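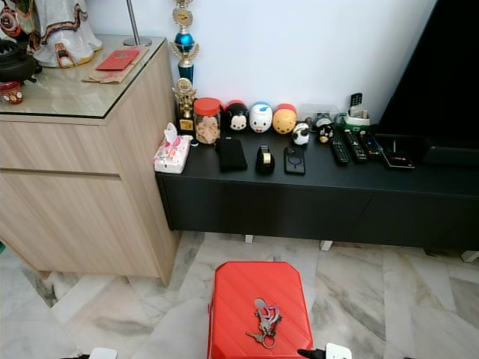
Red envelope on brown paper, glass-topped cabinet.

11/01/2022

Production notes on the second edition of The Moreira Guide to Detective Fiction, for the people who keep asking when it ships and why the page count changed. Thread.

---

First printing was 1000 copies. Of those, 800 went out through Lusano and the rest through the Lasska web store. Both are now at zero. Returns still in transit will be resold as first editions, with no sticker.

---

The new edition has seven chapters, same as before. Chapter order is changed in one place: the locked room chapter now comes ahead of the country house chapter. The cross-references assumed that order all along, so the text finally matches them.

---

The extra pages are nearly all index. The old index listed authors and titles only. The new one adds devices: false alibi, switched bottle, unreliable narrator, the second will. Entries with long strings of page numbers are broken into subentries.

---

Titles beginning with an article are filed under the next word. This applies to French and Italian titles as well. The first edition did it for English titles only and we got letters.

---
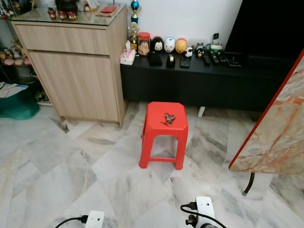
No. 7, p. 60

The page reference most of you sent corrections for was the table of first magazine appearances. Three kinds of error were found in it: wrong issue, wrong volume, and issue and volume swapped. All rows were checked again against scans of the contents pages.

---

Where a story ran under a different title in the magazine, the table now gives both — magazine title first, collected title in brackets. Serials are listed by first installment. Abridged newspaper versions are left out.

---

Spoilers. The policy is unchanged. Solutions are discussed only in the sections marked with a dagger in the margin. The dagger was too small in the first edition and some readers went straight past it. It is now set larger and repeated at the top of each page that needs it.

---

Printing is at Jalteck again. Same trim size, same cream stock. The binding moves from glued to sewn, and the book should stay open on a desk without a weight on it. The spine is slightly thicker as a result, so the two editions will not line up on a shelf.

---

Ebook: the table is real text this time, so it can be searched and resized. In the old file it was a picture of a table. If you bought the old file from the Lasska store, the update will show up in your account under the same order number. Other stores push updates on their own schedule and we can't speed that up.

---

Jacket copy is shorter. We cut the list of authors covered, which was set in type too small to read on a store page anyway. The full list is on the book's page as a plain text download.

---

Preorders open on the Lasska store when Jalteck confirms the bindery slot. Books are due at the Lusano warehouse in December. Teachers who want a desk copy should use the form and include the course name — requests sent as replies here get lost.

---

Corrections to the new edition go to the same address as before. Please quote edition, page and line. Line counts start below the running head and include subheads.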